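4.2 Bench rules for small printed grippers

Safety standards for industrial arms run to many pages, and they assume a cell, a fence and a trained operator. Small hobby-servo machines have none of these, and yet more and more lab work is done with them. We found this gap exciting to work in! A short set of bench rules, written by the people who use the machines, can be tested and changed within a single term, and that is what we did at the Ranholm lab with the draft we call the Tretari rules.

The draft had 19 rules when we began. Tetsuya Ichikawa had collected most of them from lab notebooks, and Siham Jaber added the ones on wiring after a long November of fault reports. We then ran 300 pick-and-place trials under the draft and kept a log of every stop, whatever its cause. In 40 of the trials the run was stopped by hand. We read those 40 entries together, one by one, and sorted them by the rule that should have caught the problem. Several rules caught nothing at all. Others overlapped so much that students treated them as one. The version we now use has 10 rules, and it fits on one side of a card.

Three of the 10 deal with the floor area, and we are very happy with how simple they have become. The work surface is checked for raised edges before power is applied. The target container is placed where the operator can see both it and the fingertips without moving. Every cable that crosses the floor is traced by eye from end to end, and any broken or frayed end is written down before the run (Figure 3). 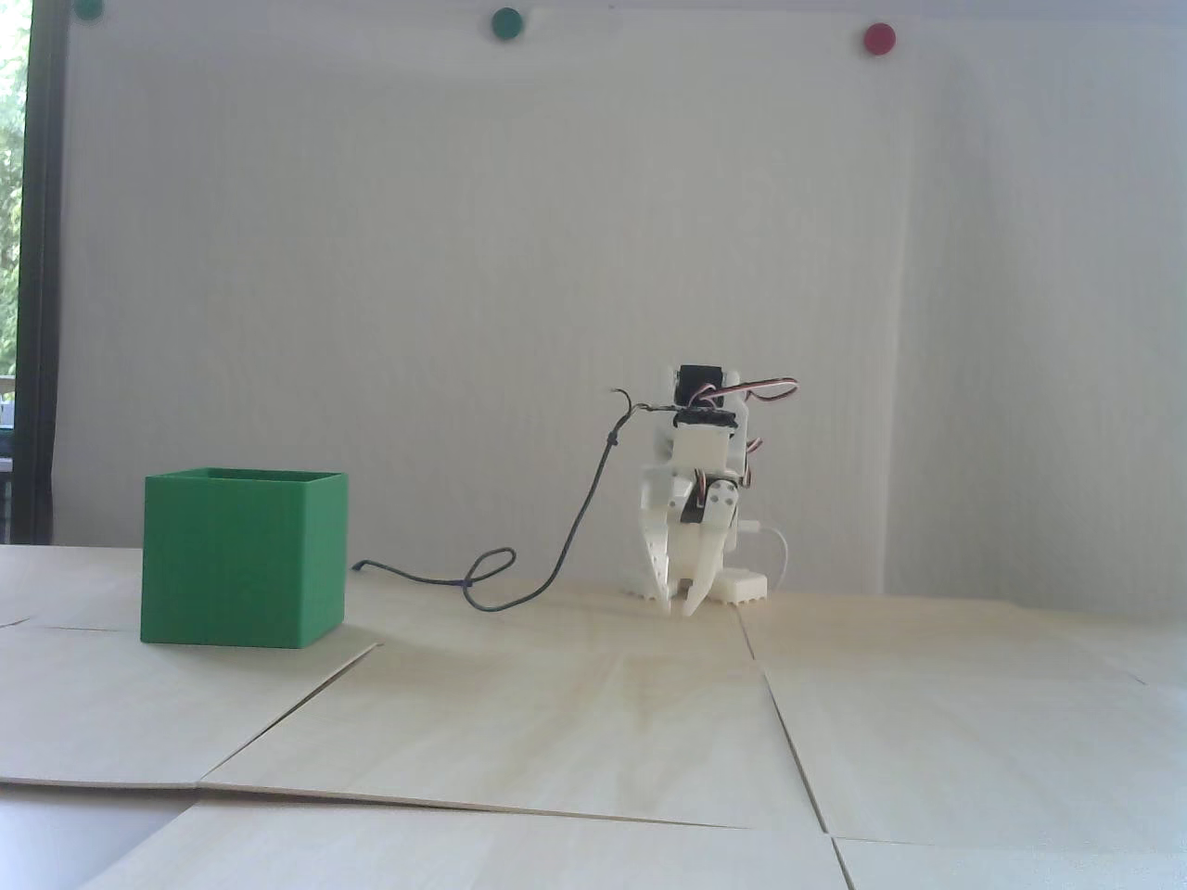
Who decides that a cable is safe enough to start a run?

The operator and one other person decide together, and both put their initials in the log before power is applied. If they disagree, the run waits until the cable has been replaced or insulated.

Figure 3. Three-servo printed gripper and open-topped box on plywood sheets. Note the overlapping panel edge near the box and the split strands at the upper end of the dark gray cable.

The two-person rule came from the Ollport group, who had used something close to it for battery charging. We were unsure it would carry over to such light machines, where a second pair of hands can feel like a lot of fuss. It carried over very well. Students began to point out faults to each other early, often while the log was still being opened, and new members picked up the names of parts much faster.

The remaining rules cover servo limits, restart after a stall, and labeling. On restart we follow Tóth in requiring that the fingers be opened by command and never pulled apart by hand, since a hobby servo can jump when its signal returns. Labeling is still the weakest part of the set. We ask for a tag at both ends of each lead — connector side and board side — but tags come off, and the card does not yet say who puts them back. Jaber is now testing printed clips that snap over the wire bundle, and we plan to repeat the full set of trials with them fitted.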